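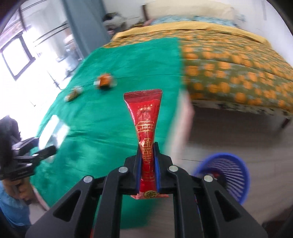
Red foil packet, gold lattice print, held above the green cloth by the bed.

Prosden notebook, 09/09/2021

Small wrappers and packs, sorting table in the bedroom. Started with the foil ones.

Red packet: glossy, crimped top seal with a serrated edge. The row of gold characters under the seal is too small to read at arm's length, so it goes in the list as "red foil, gold lattice, round emblem near bottom." If anyone has a better name for it, write it in the margin and leave mine in place. It holds up fine when pinched in the middle. The ends flare and the wide top makes it easy to find again in a pile.

Foil is still the worst material for the list. Two packets with the same color and a different print end up under one line, and then we argue about which one was meant. New rule from today: color first, then print, then shape. Old entries stay as they are until the Marine list is closed. That list stands at 1,012 lines and I am not going back through it this month.

The green cloth needs ironing or replacing. The creases show through everything small. It slides too, so I want clips on the long sides before the next round. Check the Unow drawer for the 2 wide ones.

Moved on to boxes and larger trash after a break of 15 minutes. 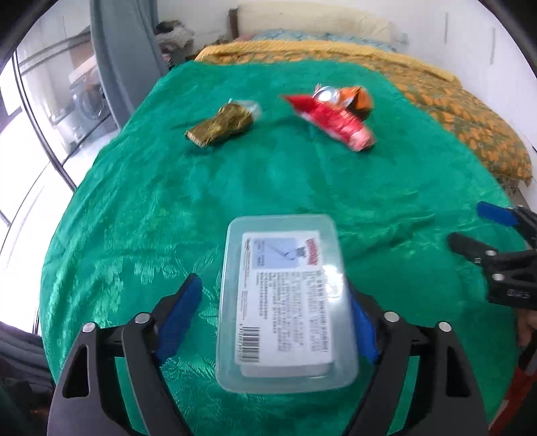
Clear box with label card inside. Crushed can and snack wrapper farther back.

The clear box goes under "rigid, small, clear." Rounded corners, white card inside with a barcode on the right edge. Do not take the card out. Without it the box is just another clear box, and we have enough of those on the shelf.

Can: red and silver, crushed. List it as crushed, separate from whole cans. Gold-and-green snack bar wrapper goes with the soft plastics. The orange wrapper next to the can is soft too, but I put it on its own line until the Puma tray has a proper divider.

Line 84 in today's sheet is a duplicate of the one above it. Cross it out, keep the numbering.

To do:
Clips for the cloth
Divider for the Puma tray
Print more blank sheets
Ask about a lidded bin for the crushed cans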